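News > Homes & Interiors > Local business

Worktop maker Oksanen is to open a cutting and polishing workshop in Godton this June, taking over a unit on the Starkstead road that has stood idle since a carpet wholesaler moved out.

The firm makes kitchen worktops, splashbacks and wall panels to order. It has run a small showroom in Starkstead for several years, but until now every piece has been cut elsewhere and brought in by lorry. Customers have often waited six weeks between measuring and fitting. Oksanen says the new workshop should bring that down to three for most orders.

The unit will have 20 staff to begin with, most of them in cutting, edging and finishing. Four of the jobs are trainee places open to school and college leavers. Applications open on Tuesday and can be made online or at the Starkstead showroom, which is keeping its present hours.

Dark, high-gloss surfaces have been the firm's best sellers for two years running, usually fitted against a pale wall. Matt finishes are catching up, particularly in smaller kitchens and utility rooms. Both will be made at Godton, along with a range of textured panels sold under the name Vekis. 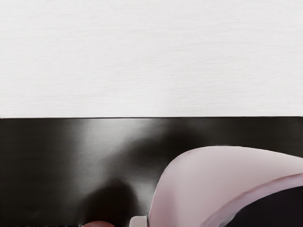 Residents who went to the drop-in session at Godton library were more interested in lorries than in worktops. One said the Starkstead road was already bad at school time and asked why deliveries could not be kept to the middle of the day. Another wanted to know if the saws would be heard from the gardens behind the unit, and said the carpet wholesaler had at least been quiet.

Oksanen told the meeting that deliveries would be booked between 9.30am and 2.30pm on weekdays, with none at weekends. Cutting will be done with the doors shut, and the water used to keep the blades cool will be filtered and used again on site. The council has set a condition that no machinery may run after 6pm. Noise will be measured at the rear boundary during the first month of work, and the readings will be sent to the council's planning office.

The company expects to turn out 300 worktops in its first full year at Godton and 400 in the second. Offcuts large enough for shelves, hearths or window sills will be sold from a counter at the front of the building on Saturday mornings. Prices for these have not been set.

Work on the floor and drains has already started. The car park entrance will be widened next, and the footpath beside it will be closed for two days while the kerb is moved. Walkers will be sent round by the bus stop.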